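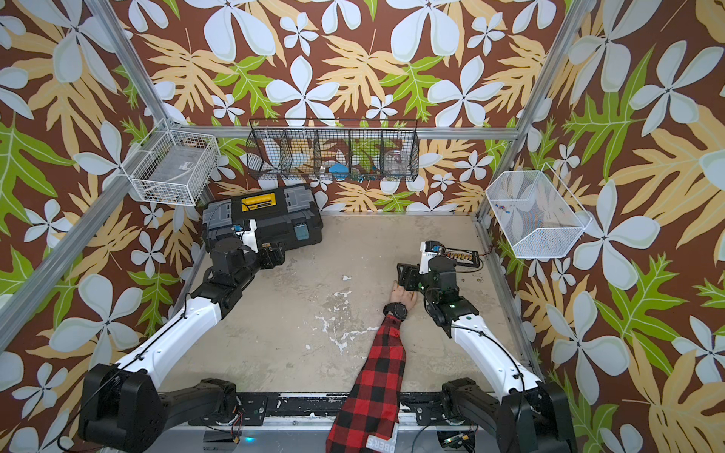
Workshop > Member builds > Tevier two-arm bench > Gallery

I have been building the Tevier bench in our shared workshop since February, and people keep asking me for pictures, so this is the page. I should say up front that I am not sold on it. Two robot arms in a box sounds like a lot of help. So far what I have is a very slow pair of hands that needs a third one, usually mine, to get anything done.

The plan on paper was simple enough. Parts and battery gear go on the floor of the enclosure, the arms sort them, pass them along and put them back, and I sit down with a coffee. The kit I started from is the Gokudov arm set, bought secondhand with no manual. The control software is Sekiguchi, which is free and feels like it. Everything else I cut, drilled and bolted together myself, some of it twice.

The wallpaper gets more comments than the arms do. It was the end of a roll, it cost me nothing, and I wanted to see whether the vision part of Sekiguchi could find things with a busy pattern behind them. The forum wisdom says you need plain gray walls. I doubted that, and I still doubt it. My numbers with flowers are as bad as my numbers were with bare board, which tells me the wall was never the problem.

The toolbox is the big target. It has corners, a lid and handle sections, and I figured that if an arm can't put its fingers against a toolbox on purpose then there is no sense in asking it to handle a connector. I ran 200 approaches at it over a couple of evenings and wrote down every one. I counted a touch as good only if I would have accepted it from a tired teenager. Most weren't good. They did get better after I tightened the base bolts, so make of that what you will. A video of the best run would look great, and this is why I don't trust other people's videos.

A few words on the baskets, as I have been asked for those too. They hang on the walls because anything left on the floor gets swept around sooner or later. They are the one part of the build that I would recommend to anybody, with or without robots. Total software required: none.

The charging board is the hard one. It is the board I use for hobby packs, with a row of yellow connectors and thin leads that never lie the same way again after you let go of them. Wires are where every cheap arm I have seen falls apart. A rigid block stays the shape it was when the software looked at it. A wire doesn't, and the arm goes to where the wire used to be.

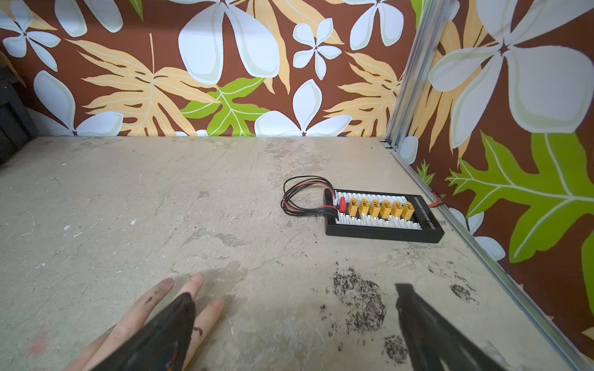

My rule for working in there is that a hand on the floor means slow speed, and the stop button stays within reach of the other hand. I don't rely on Sekiguchi's "safe zone" feature. I tested it 3 times with a cardboard tube before I let it anywhere near my fingers, and it noticed the tube once. Perhaps it is fixed in the newer version – the release notes say so, but they said so last time as well.

The floor is ugly and will stay that way. I was told by more than one member to put down a nice clean mat. I had one. The fingers caught the edge and dragged it, and after that every position I had taught was off by a thumb's width. Scuffs at least stay put. The wear also gives the downward view something to hold on to, or that is my theory, and I have no proof of it beyond fewer lost positions in the log.

On cost, since that is what the next person will want to know. I have spent $214 on brackets, bolts, rail and cable, not counting the arms. The brackets from Climgate fit. The ones I printed did not, and cracked when I made them fit. The seller told me the arms would do up to 1000 hours before the joints got sloppy. I have nowhere near that on them and I can already feel some play at one wrist. It could be a loose screw. I would like it to be a loose screw.

Would I build it again? Probably, but smaller, with one arm and a vise. Two arms double the cable mess and more than double the ways to run into something, and I have yet to find a job on this bench that truly wants both of them. Folding a towel, maybe. I don't need towels folded at the workshop.

Next up is swapping the finger tips for something softer and running the toolbox test over again from zero. If the numbers move, I'll post them under this page with the old ones beside them. The bench is at the back, past the drill press. Please don't lean on the rail.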